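Clarnport Community Help > Home and Workshop > Automation

Can any machine on the market dust wall-mounted things and wipe windows without supervision?

Posted 2019-01-28 by Ákos Pintér

I look after a house built in 1894 that was converted to two flats over a small repair shop. The floors are already handled by a disc-type vacuum upstairs and a scrubber in the shop. What remains is the work above floor level: picture frames, window sashes and panes, the wall-mounted control tablet in each flat, and the tops of cabinets. In the shop there is also sorting fasteners back into bins and wiping down the bench at the end of the day.

I have a quote from a reseller for a used Fekedard tabletop arm with a parallel gripper at $697, controller included. The seller's page says it is "suitable for domestic and light industrial tasks" and gives no list of tasks. The arm would go on a cart that I would build.

What I want to know:

Has anyone got an arm of this class to do any of the wall or window work unattended, meaning I start it and leave the room?

If the answer is no, is the limit the arm, the gripper, the camera or the software? I can replace hardware. I can write Python but I have no background in vision.

Is the shop work any closer to being practical than the household work?

I have read a number of articles on this and they mostly show a robot folding one towel, so please keep to things you have tried or measured. The walls are plaster, the upstairs window frames are wood, and none of the frames is heavier than a dinner plate. Payload should not be the problem. Reach might be.

Gulyás

Short form: no for the walls and windows, partly for the bench, yes for the fasteners if you are willing to change how they arrive.

I maintain simulation scenes for a small group that tests arm controllers on household tasks, and I run a similar arm at home on a fixed table. I have not used the Fekedard. What follows applies to any small arm with a two-finger parallel gripper.

Start with reach. A tabletop arm is specified by its radius from the base axis. Near full extension the joints approach a singular configuration and the arm can no longer push evenly in the direction you need, so the useful radius for wiping is well short of the printed one. Put that arm on a cart and the cart has to stand close to the wall, then move sideways several times for one window. Each move changes the position of the base relative to the wall. If the cart has no way of measuring that change, everything after the first position is a guess.

Next is contact. Vacuuming a floor is forgiving because gravity supplies the normal force and the floor is flat. Wiping a pane or a framed picture requires the arm to hold a light, steady pressure against a vertical surface whose exact distance is unknown. A position-controlled arm with no force sensing will do one of two things if the surface is slightly off from where it was told: miss it, or push on it. A picture hanging from one nail will also swing, slide or come off. On the table I get around this with a foam pad on a sprung holder, which absorbs small errors. It is a cheap part and I would fit one before buying any sensor.

Then there is perception, where I think most buyers underestimate the work. People assume the camera will see the room the way they see it from the doorway. A camera that travels with the gripper gives you views that are tilted, close and partly blocked by the tool. The view below is from a simulated room. The gripper is open, and the thing you would want to dust is between the fingers with its lower half behind the palm.

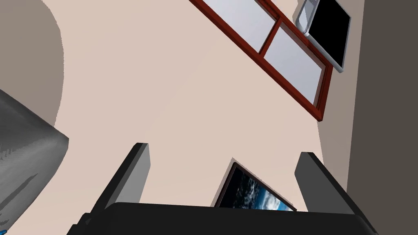 Simulated interior: open gripper, ocean picture on the beige wall, window and dark wall tablet.

Consider what a program would have to work out from that one view. The picture has a thin brown border, and the bottom of it is hidden, so its height cannot be measured from there. The window frame runs diagonally and so does every other straight line, which means any detector that relies on upright rectangles needs the camera orientation fed to it first. The panes are pale and nearly featureless, and a stereo matcher has very little to work with on a surface like that. The tablet screen is black with nothing on it. In a real room, glass and dark glossy screens are the two surfaces on which my depth camera returns the most holes.

A person solves all of this by stepping back. An arm can do the same, in the sense that you can program a viewing pose away from the wall, take a wide look, plan, and then go in without relying on the close view. That works if nothing moves between looking and touching. In simulation nothing moves. In a flat, the cart settles on the carpet.

To your second item, then: of the four limits you list, I would put them in this order for wall work.

Software, specifically knowing where the surface is to within the travel of your compliant pad.

The base. You did not list it, and it matters more than the gripper.

The gripper. Two flat fingers are fine for holding a duster handle if the handle has flats on it. Round handles rotate. Print or cut a square sleeve.

The arm itself. At the loads you describe, most arms in this price range will do.

On simulation, in case you go that way before spending money: it is worth doing for reach and collision checks. Model the wall, the window and the cart as boxes, put the arm in, and see whether it can touch all four corners of one pane from one base position. You can do this in an afternoon with free tools. Do not use it to decide whether the wiping will work. Default contact models are poor at cloth and foam, and rendered glass is much kinder than real glass. A vision routine that succeeds on rendered walls with smooth, even shading should be treated as untested until it has seen your plaster.

For unattended running I would say no regardless of how well the tests go. My arm runs with me in the room and a stop switch on the table. The failure that worries me is the arm losing the tool, continuing the path with bare fingers, and scraping a frame or a screen. Detecting that the tool is gone is simple (check finger width after every stroke, and stop if it is below the handle width). Many demo scripts leave it out.

Household summary: a microfiber sleeve on a pole takes a few minutes per flat. Setting up the cart in front of the first window would take longer than that.

clarnport_bench

I can only speak to the shop side. We have 2 small arms at our place, both older Skedinari units bought at auction, both bolted to steel benches. One moves turned parts from a tray to a wash basket. It does this well and I leave the room while it does, because it is inside a guard with an interlocked door.

Fasteners: forget picking from a mixed pile. Small screws in a heap lie on each other, they are shiny, and a parallel gripper picks up either none or three. What we did was pour them through a vibrating feeder with a slotted rail so that they come out one behind another. After that the arm picks from a single fixed point and a cheap camera looking straight down tells it which bin. Lighting matters more than the camera. We put a diffuser over the pick point and the wrong-bin problem mostly went away.

If you don't want a feeder, sort by hand and have the machine count them by weight. A counting scale is cheaper than the arm and will earn its keep sooner.

Bench wiping: works if the bench is empty. Clearing the bench is the actual job, so you end up doing the hard part yourself and the arm does the easy part. We tried it for most of a February and went back to a rag. Cycle time was 15 minutes for a bench that takes a person less than one.

Ask the reseller for three things in writing: repeatability after warm-up, whether the controller will accept a speed limit that survives a power cycle, and whether spare belts can still be bought. We could not get belts for one of ours and had to substitute.

tk_upstairs

get a window cleaning robot, the suction kind. my sister has one. it does the big panes ok but not the corners and it beeps a lot. it needs the safety rope clipped on so you have to be there anyway. I don't think it will do small old windows, there's a minimum pane size on the box

no idea about arms

Ákos Pintér

Thank you. The point about the base position is one I had missed completely. I had assumed I would mark cart positions on the floor with tape and that this would be good enough. I rolled a loaded tool cart onto the same tape marks several times this evening and measured from its corner to the wall, and the spread was more than the travel of any foam pad I would want to use. The upstairs boards also slope.

I checked the pane size as well. The lower sashes might pass and the upper ones are divided, so the suction type is out for half of them.

Current plan is to do the reach check with boxes as Gulyás describes, using the bench as the base and leaving the walls out of it. If the arm covers the bins from one bolted position I will go ahead with the purchase and build a feeder. The reseller has replied on repeatability but the figure is for a cold arm with no load, and I have asked again. Nothing yet on belts.

One remaining item for clarnport_bench: does your guard door cut power to the motors or only pause the program?

clarnport_bench

Cuts motor power. The controller stays up so it keeps its position, and it needs a manual reset at the panel after the door is closed. Fit a brake or a rest block under the elbow if your arm has no brakes, otherwise it drops when the power goes.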